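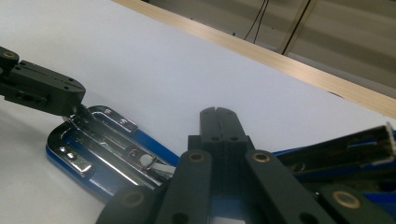 Clirna (cannabis cultivar)

Clirna is an indica-leaning cannabis cultivar bred by Randell from the parent lines Chauvin and Anau. It was first listed in April, after 12 trial plants had been grown indoors.
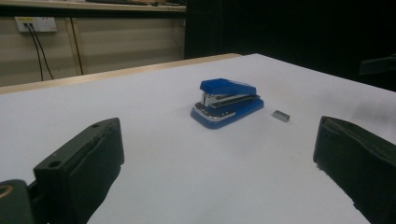

Irfan Khattak, Contributing Editor

The buds are dense and olive green, with a scent of pine and black pepper – sharper once ground.

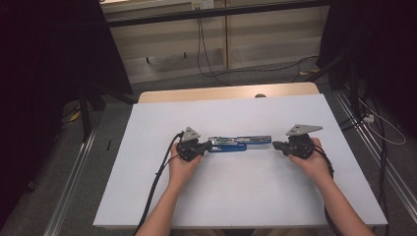

Plants seldom exceed 100 centimeters and are usually harvested in the ninth week of flowering.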